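What the quote leaves out

The Tevolon quote came back in December and I've been putting off writing about it, mainly because I'd have to admit how long I spent reading it. Eleven pages. Two of them are about the arm. The rest is support tiers, a training package, and a line called "integration readiness" that I have asked about twice and still can't explain to anyone.

I don't doubt the arm works. I've seen it work, on their stand, with their objects, under their lights. What I doubt is the sum at the end, where a machine that can tidy a kitchen pays for itself inside a year. Pays for itself doing what? We run a small test kitchen in Tasberg, and the tidying was never the expensive bit.

Ateş were cheaper and a good deal ruder, and I warmed to them for it. They told us to forget the arm for now and spend the first lot of money on hand-held grippers and hours. Get people doing the jobs by hand, record it, see what you've got. Four grippers, one spare, and a pile of printed tags. I was suspicious of that too – a firm that tells you to spend less usually has something else to sell you later – but the figures were at least short enough to check.

So our draft budget now has 61 hours of recording in it before any arm gets ordered. I wanted more. Fridge work is slow: a bowl near the front is a different job from a bowl with a shelf leaning over it, and both have to be done again and again by someone whose wrist gets tired. Wages are the biggest line on my sheet. On Tevolon's they don't appear at all.
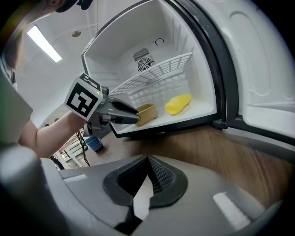

Gripper at the bowl, small fridge, shelf at a slant.

Then there's Zillosus, who want 291 a month for storage and "review tools". I've used the review tools. They play the recordings and let you put a label on them. I'd pay for the storage alone if they would sell it alone, and they won't.

Where I've got to is this: grippers yes, hours yes, storage on our own drives until they fill up. The arm goes on next year's list with a question mark beside it. If Tevolon can send me one page with the wages on it, I'll read that page properly.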